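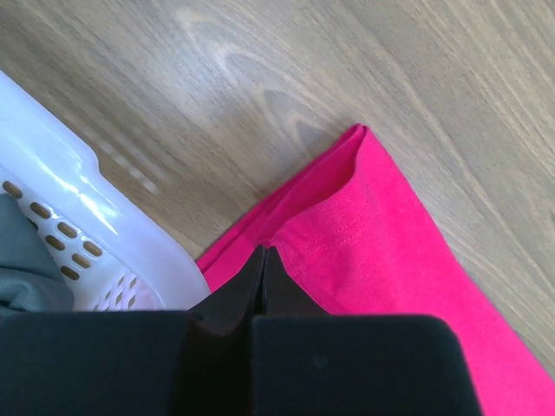
To: Mapplebeck household list
Subject: Re: Laundry sorting, second try

I can answer most of this, having done the wash for a house of five for a good while now. I've left your questions in and put my answers under them.

> We moved into the place on Drillorport Road in August and the washer is
> down two flights of stairs. I carry everything down in one basket and
> sort it when I get there, on top of the dryer, which is too small. Things
> fall behind it. I found a sock back there that had been missing for
> weeks. Where do the rest of you sort?

Upstairs, on the bare floor, before anything goes near the stairs. I tip out the hamper, sort flat, and put one load back into the basket to carry down. The next load waits in a pillowcase. The dryer top was never meant for this, and ours is rounded at the front, so things slide off the same way yours do.

Sweep first. A wood floor shows you the lint, but it also holds grit, and grit gets into knits. If you have a bed that's made, that works too, but I don't like putting dirty socks where I sleep.

> Second question. Do you really keep the bright colors apart from the
> gray and the dark things? My mother did and I stopped years ago to save
> time. Then last month a hot pink T-shirt went in with two pale gray
> sweatshirts and the sweatshirts are now sort of mauve.

Yes, for the first several washes anyway. Pink and red cotton are the worst for it in my experience. I wash a new bright shirt by itself in cold water, in the sink if there's no load to go with it, and look at the water. If it's still coloring the water after three rinses, the shirt goes on the "alone" pile and stays there until it quits. After that it can go with the darks. I don't put it with pale gray at all, however old it is. Gray takes up color nearly as easily as white does and it's harder to fix, as you can't just bleach it.

For the mauve sweatshirts: if they haven't been through the dryer, soak them overnight in cool water with oxygen bleach (check the tag first), then wash again. I've had that work on one thing and fail on another. If they've already been dried, try it anyway – you aren't going to make them any pinker.

> Third, the basket. Mine is a solid tub and everything in it smells
> musty by the end of the week. Would one with holes in the side be any
> better, or is that just to save plastic?

Better. Air gets through the slots and damp towels don't sour as fast. I still wouldn't leave a wet towel in one. Hang it over the tub until it's dry and then throw it in. Look for a thick rounded rim, as a thin one cuts into your hands on the stairs. The Flodo I had before this one had nice deep sides and a rim like a knife, and I gave it away. Run your hand around the inside of the holes before you buy, too. Cheap ones have little burrs left from the mold and they'll pull a thread in anything knitted. If you already own one like that, a nail file takes them off.

Tollby Hardware had the plastic ones out by the registers when I was in there. I paid $29 for a big one a while back and $31 for one with a lid, and I'd skip the lid. It's only something else to put down while you're carrying.

> Last thing, do you fold downstairs or bring it all back up?

Back up. I fold on the same patch of floor, shirts flat, face down, sleeves in, then in half. Gray and black in one stack, brights in another, and that way they're already sorted for the drawers. Wipe out the basket before the clean things go back in. I forgot that once after my son's soccer clothes and had to do the whole load over.

If anyone has a method for fitted sheets, please post it. Mine go in the closet in a ball.

--
To leave this list, send a blank message with the word "remove" in the subject line.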